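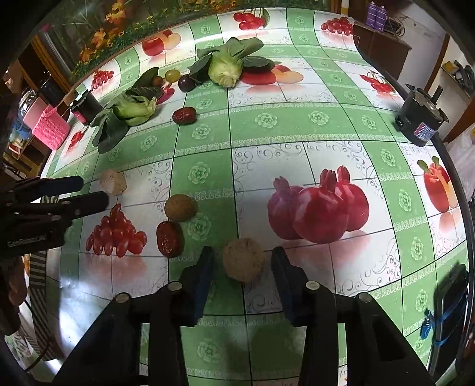
According to one buyer in Abu Hammour, the older rebounder walked backward across artificial turf every time a firm shot hit the top half, "and the new one stays where I put it, but I would like the bag to be bigger." The bag comment has come up before. The bag is unchanged for this version and is listed separately under accessories.

Drumier Plovine 412 Soccer Rebounder

The Plovine 412 is a freestanding rebound net for passing, first-touch and volley practice. It is intended for clubs, schools and home use on grass, artificial turf or a flat indoor floor. The net is held in a square steel frame by elastic cords and returns the ball at one of 3 fixed angles. It is not a goal and should not be used as one. The frame is not padded and is not rated for players running into it.

Frame

The frame is made from 40 mm round steel tube, powder coated in dark gray. The upright sections and the base rails are the same diameter, so the end caps are interchangeable. Joints are push-fit with a spring button and a locking collar. The collar is new on the 412. On the previous model the spring button carried the whole load, and the hole tended to go oval with heavy use. Older frames cannot be fitted with the collar, as the tube ends are a different shape.

The base rails extend behind the net. A crossbar joins them at the rear and takes either sandbags or ground pegs. Pegs are supplied. Sandbags are not, and are needed on artificial turf or indoors. Place one bag at each rear corner -- a single bag in the middle lets the frame twist when the ball hits near one side.

Angle settings

The net frame pivots at the bottom and is held by two side struts. Each strut has a row of holes matching the settings below.

Low: returns a ground pass along the ground. Suitable for wall-pass drills and for younger players.
Middle: lifts a firm pass to between knee and chest height, depending on pace.
High: returns a thrown or dropped ball upward for volleys, headers and goalkeeper handling.

Both struts must be set to the same hole. If they are not, the frame will still lock, but the net will be under uneven tension and the ball will come back to one side. Change the angle with the frame unloaded and with one person on each side. The pivot can pinch fingers.

Net and cords

The net is knotless polyester with a bound edge. It hangs from individual elastic cords, each looped through the edge binding and hooked to the frame. A broken cord can be replaced without removing the net. Fit the four corner cords first, then the center of each side, then fill in toward the corners. Working around the frame in one direction leaves the last side very hard to stretch.

New cords lose some tension during the first weeks. This is normal and evens out. If the return stays weak after that, check for cords that have slipped off their hooks before ordering a new set.

The replacement net is part number 1722. It is supplied without cords. It also fits the Menon training frame, but the Menon cords are shorter and should not be used on the 412.

Assembly and storage

Assembly requires no tools. The net can be left attached when the frame is folded flat, provided the struts are released first. For full breakdown, remove the cords from the top and sides and leave them hooked along the bottom, then roll the net around the lower tube.

The coating is suitable for outdoor use in season. Store indoors over winter, or remove the end caps so that water can drain from the tubes. Touch up chips before rust forms under the coating. Do not hang the frame by the net.

In the box

Frame sections, side struts, net 1722 with cords fitted, ground pegs, spare cords, end caps, assembly sheet.

Accessories and spares

Carry bag (holds the frame in full breakdown only -- not folded flat)
Sandbag, empty, with fill opening
Cord set, 412
Locking collar
End cap, 40 mm

Orders for spares should state the model number from the label on the rear crossbar. Frames without a label are usually the previous model.

Contact Drumier | Spares and returns | © Drumier. All rights reserved. | Back to top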